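Staff asked to teach table-clearing machines want to know what happens to their hours

Workers at Kornero, the contract firm that cleans and resets shared offices and canteens, have been spending part of their shifts doing table work with hand-held grippers so that a machine can later be taught to do the same. The company says no jobs are at risk. Several of those doing the work would like to see that in writing.

The scheme began in January. Staff who sign up are taken off their usual rounds for up to two hours a shift and given a pair of grippers, one for each hand. They then clear plates, fold cloths and wipe down tabletops, over and over, while cameras on the grippers record each go. The recordings are passed to Ultum, a software company which says it can turn them into instructions for a robot arm.

Kornero told staff in a notice last month that 2494 recordings had been accepted so far. It did not say how many had been thrown out, and a spokesman declined to give the figure when asked. He also declined to say how many would be needed before a robot could be tried in a working canteen.

Keir Tosh, who has cleaned for the company and its predecessor, Minhas, under three different managers, was one of the first to put his name down. He said the extra money was the main draw, and that the work was harder on the wrists than he had been led to believe.

"You pick up a plate with your hands and you don't think about it," he said. "You pick it up with those things and you think about nothing else. I was slower than I was on my first day in the job, and they're telling me that's fine, that's good data. Well, good for who?"
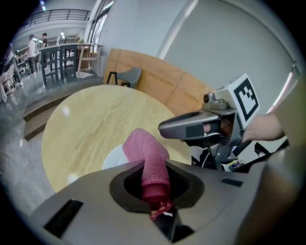 Round tables with a wood-grain finish are used for the gripper work.
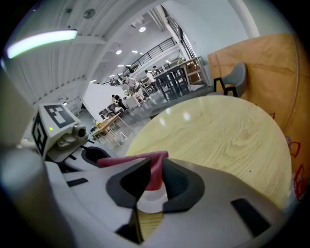
Those taking part get a bonus of £200 a month on top of their normal pay. According to the notice, the bonus will stop when the recording stops. There is no payment linked to how the recordings are used afterwards, and staff who leave have no say over what becomes of the ones they made.

That last point has caused the most grumbling. A cleaner on the evening shift, who asked not to be named, said she had signed a two-page form on her phone during a break and had not been given a copy. She has asked for one twice. Kornero said copies were available from line managers.

The company's case is that it cannot find enough people. It says it has had vacancies open since last summer and that a machine able to take on the dullest part of the job would free staff for "higher-value tasks". Asked what those tasks were, the spokesman mentioned restocking, dealing with spills and "being a visible presence for clients". Restocking and spills are already in the job description that Kornero's cleaners work to.

There is some reason to be wary of the timetable as well. Ultum's own sales material talks of a robot that can reset 300 tables in a night. No such machine has been shown to Kornero's staff, and the firm would not say whether one exists outside its own workshop. Tables in its promotional clip are all the same size, with the same plate in the same spot. Mr Tosh said he would like to see it cope with a canteen after a leaving party.

An earlier attempt did not go well. Two years ago Kornero put self-driving floor scrubbers into a handful of sites, among them the offices of the pet insurance firm Vetside. Staff there say the scrubbers had to be walked round by a cleaner for most of the trial and were sent back when the lease ran out. The cleaning team at the site had been cut by one post before the machines arrived. The post was not put back.

Kornero disputes the link and says the Vetside post went because the client gave up a floor. It describes the scrubber trial as "a useful learning exercise" and has not published anything about what was learned.

The company does seem to have taken on board a few complaints about the present scheme. Sessions were shortened after people reported sore hands, and staff may now swap the folding work for plate work partway through. A promised set of lighter grippers has yet to turn up. Managers have also stopped posting a list of who had made the most recordings, which had gone up on the wall beside the rota and been taken down by someone more than once.

What has not been settled is the matter of hours. Most of the cleaners are on part-time contracts and make up their week with overtime, much of it late clearing – the same work the robot is meant to learn. Kornero's assurance covers jobs. It says nothing about overtime, and when this was put to the spokesman he said working patterns were "always subject to client need".

Staff are due to meet managers on Thursday. Mr Tosh said he would be going along and had a short list of questions, starting with the form. He has not decided whether to carry on with the recording work.

"It's two hundred quid," he said. "I'm not going to pretend I can't use it. But I'd want to know what I'm selling."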